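Drollura Wall Station First Aid Cabinet: Review After a Summer of Use

Our shop is small, one long room with a break area at the back, and for years the first aid supplies lived in a soft zip bag on top of a filing cabinet. The bag slid behind things. Scissors went missing from it. In the spring I ordered the Drollura Wall Station from Traltari, the mail-order house we already use for gloves and eyewash, and it has been on the wall through August.

The Wall Station is a surface-mount steel cabinet with a white powder coat, a single door hinged on the left, and a clear window you can look through to see the shelves. It comes in two sizes. I bought the larger one, which holds a 100-person fill. You can buy it empty or stocked. I bought it stocked, and I would do it the other way next time, for reasons I get into further down.

Mounting

The back panel has four keyhole slots and the hardware bag has four screws with plastic anchors. The anchors are the cheap ribbed kind. Two of them spun in the drywall before the screws were tight, so I threw them all out and used toggle bolts I had on hand. If you can get two of the slots over a stud, do that. The slots are not spaced for studs, so you will get one side on wood and the other side on whatever you choose to put in the wall.

There is a paper template in the box and it is accurate. Start to finish the job took me most of a lunch hour, including the trip to find the toggles. The instructions are one sheet, printed on both sides, and the drawing of the door hinge is for a different model. It did not matter for the mounting, but it did when I tried to reverse the door. You can't reverse the door on the large size. The product page says you can. I wrote to Drollura and they said the page would be fixed, and the last time I looked it still said the same thing.

Location

Ours hangs in the break area at shoulder height for an average adult. I wanted it where people already go several times a day, and where somebody with a cut hand can get to running water without crossing the shop floor. I also kept it away from the heater, as adhesive strips dry out and lose their stick if they are stored warm.

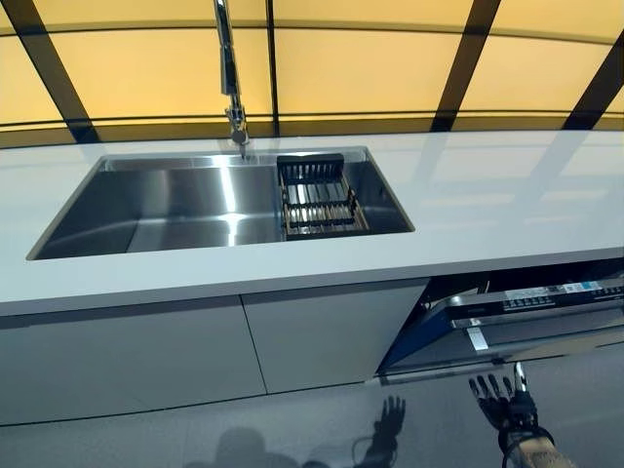 Can the cabinet be mounted near a sink?
Drollura rates it for dry indoor use only, so keep it out of splash range. The door has a foam gasket on three sides and nothing along the bottom, and water running down the wall behind it could get in at the lower slots.

I would have liked a full gasket at this price. A company that sells mostly to workplaces should expect its cabinets to end up in kitchens and washrooms. If your only free wall is a damp one, look at the plastic Dramico box instead.

The door and alarm

The door closes with a magnet and a small thumb latch. You can work the latch with one hand, which I tested with each hand and with a glove on. The magnet is strong enough that the door stays shut when the big overhead door slams.

A door chime is included. It runs on 2 AA batteries, not supplied, and makes a single two-tone sound when the door opens. It is not an alarm in any serious sense. I could hear it from up to 63 feet away with the shop quiet, and I could not hear it at all from the next bench with the compressor running. I still find it useful. People close the door properly when it chimes, and I know to check the supplies afterward. There is a switch inside the hinge side to turn it off.

The battery cover is behind the top shelf, so you have to take the shelf out to change the batteries. The shelf lifts out without tools, but everything on it has to come off first.

What comes in it

The stocked version has the usual range: adhesive strips in several sizes, gauze pads and rolls, tape, antiseptic wipes, burn gel, cold packs, a triangular bandage, tweezers, shears, gloves and a printed guide. The shears are good. The tape is good. The tweezers are stamped metal with tips that don't meet, and I replaced them the same day.

My main complaint is the balance. There are far too many of the smallest adhesive strips and too few of the knuckle and fingertip shapes, which are what people in a shop use. We were out of fingertip bandages by the middle of summer and I don't think we have opened the second box of small strips yet. The gloves are all one size, medium.

Refills come in numbered cartons that fit the shelf dividers. The numbers are printed on the front of each carton and on the shelf below it, so it is easy to see what is gone. Cuadros makes cartons in the same dimensions that cost less, and they fit -- the numbers don't match, but a marker fixes that. Check the expiration dates when your order comes. One of my burn gel cartons from Traltari had only a few months left on it. They sent another without any argument.

Wear

The finish has held up. There is one chip at the lower corner of the door from a cart, down to bare metal, and I touched it up with appliance paint. The window has picked up light scratches from being wiped with shop towels. The hinge has no play in it that I can feel. The left end of the bottom shelf bows a little under the cold packs, so I moved those to the floor of the cabinet.

Rating

4 out of 5 for the cabinet. I would give the contents a 3. Buy it empty, fill it with what your own people go through, and get better wall anchors before you start. If you have fewer than ten people, the small size is probably enough, but measure your cold packs first. The shelves in that one are closer together and don't adjust.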